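Kisidach Evaluation Kit - User Guide
Section 5: Running the bedroom grasping trial in simulation
Ieuan Gape, April

This section covers the paired-view trial used to compare policies trained on a fixed room camera, a gripper camera, or both. Complete the installation in Section 4 first.

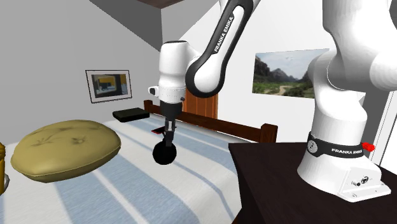
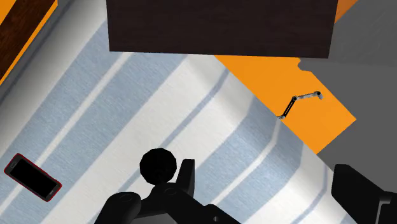

Figure 5. Bedroom scene. First view: room camera, arm over the striped bedspread. Second view: gripper camera, with the phone at lower left.

1. Load the bedroom scene and select both cameras in the Civora viewer.

2. Check that the arm base stands on the dark table. If it has loaded at the world origin, reload the scene.

3. Set the trial length to 800 steps. Shorter trials cannot be compared with the stored baseline.

4. Choose a target object from the task list and fix the random seed.

5. Run the policy once per camera setting. Do not change the seed between settings.

6. Export the logs to the Gwilliam folder and run the scoring script.

Note: The gripper fingers appear in the lower part of the wrist view. Leave them in. Policies trained on masked images scored lower in our tests - mainly on thin objects.

Caution: Do not edit the friction value of the bedspread during a batch. The script does not record it, and the whole batch must be repeated.

Comments

zovarell_user: Does step 5 need a restart between settings?

Ieuan Gape: No. Reset the scene and carry on.

pmk: Scoring fails for me if only one camera was exported.

Ieuan Gape: Known fault. Export both, then pass the single-view flag to the script.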